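Karpenko Hall Reading Room Project
Progress report to the Vallov Fund
Prepared by Rowena Samonte, project lead
May 28, 2020

Dear Isamu Kubo and everyone at the Fund,

Well, we have a lot to tell you! When I sent the first report the hall was still full of stacking chairs and the old stage curtains were in a heap by the piano. The local history collection has now come out of storage, the cataloging is well past the halfway mark, and people we have never met are mailing us photographs of their grandparents. I'll go through it in the order of the grant agreement, and then add a few things that didn't fit under any heading.

The collection

The collection came to us as a mix of boxes, suitcases and two filing cabinets with no keys. Our goal for this period was to list 4,000 items, and we have listed 2,755 of them. I had hoped to be further along, but the pace picked up a great deal once Remedios Cabrera took over the cataloging in the winter and rewrote our subject headings. The old ones had "Flood" and "Floods" and "High water" as three separate entries, and the river photographs were spread across all of them. They are together now, and it makes a wonderful run from the old wooden bridge right up to the concrete one.

The biggest surprise has been the cannery payroll books. We knew we had one. There are five, and they cover nearly 25 years with hardly a gap, including the strike year, when whole pages are blank except for the foreman's initials. Remedios has started an index of the names in them, and we've already been able to answer letters from three families (one of them wrote back with four pages about an uncle who worked the night line and played cornet, which we have added to the file with their permission).

Since March we have been working from home, with the hall closed to the public. Scanning stopped for a while. Cataloging went on at kitchen tables from the scans we already had, and the team has been terrific about it. We talk by phone most mornings and argue about place names.

Oral histories

We planned to record these in person in the spring. Rhea Tolentino moved the whole thing over to telephone calls inside of two weeks, and I think some of the recordings are better for it. People are at home, in their own chairs, with their own albums on their laps, and they talk for a long time. One lady stopped to let the dog out and came back with a completely different story about the same picnic, and we kept both.

The sound is not studio quality. A few of the earlier calls have a hum that we haven't been able to take out, and Rhea is typing those up first in case the recordings turn out to be hard for listeners. Transcripts will go in the binders at the front desk and also on the website when that part is ready.

The reading room

The room itself is coming along. The walls are painted, the shelving is up on the north side, and the blinds are on order from Gurerik, who have told us to expect them later than we first agreed. We chose a light wood for the furniture so that the room wouldn't feel like a basement, and I'm very happy with how it looks against the gray paint.
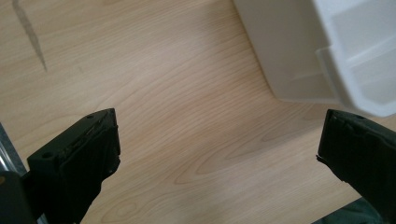
Light wood surface, showing the grain and a dark mark.

We still need to settle the lamps. Rowena Dumlao, who is looking after the building side for us (yes, two Rowenas, and yes, the mail gets mixed up), would like the kind with a heavy base and a shade that swivels. They cost more than the line in the budget allows. She has asked Jorico for a second quote on a plainer model, and we'll send you both before we order anything.

The ramp at the side entrance passed its inspection on the first visit. The handrail is the right height and the door now opens with one hand. I tried it with an armful of payroll books and it works beautifully.

Schools

The school visits had to be put off, of course. In their place we mailed packets to the fourth grade classes, each with copies of six photographs, a hand-drawn map of Main Street and a sheet asking the kids to find out what used to stand where their own home is now. The answers have been a joy. One boy reported that his house used to be "a field and then a different field." Another found a former bakery under his address and sent us a drawing of the oven, which he had worked out with his great-aunt over the phone. We'd love to do this again next year whether or not the classes can visit.

Money

Spending is close to plan. We are under on travel and on printing, and over on postage, for the reasons you can guess from the section above. The shelving came in at the quoted price. I would like to ask the Fund's permission to move what is left of the travel line into postage and archival sleeves. A one-page table is enclosed with the receipts, and Rhea has checked it twice.

What comes next

Scanning starts again as soon as two people can be in the back office at a safe distance, probably with one working mornings and the other afternoons. We want the remaining items listed before the end of August. The opening itself will have to wait until we know what kind of gathering is allowed, and I would sooner open quietly by appointment than hold off for a big party.

Two things we would like your advice on. First, a family has offered us a set of glass negatives on loan only, and we've never handled a loan before, so a sample agreement would be a great help. Second, may we use the Fund's name on the packets for the fall?

Please call any time, the number is the same. And if any of you have relatives who worked at the cannery, send me the names and we'll look them up!

With warm thanks,
Rowena Samonte

Enclosed: budget table, receipts, sample school packet, list of recordings to date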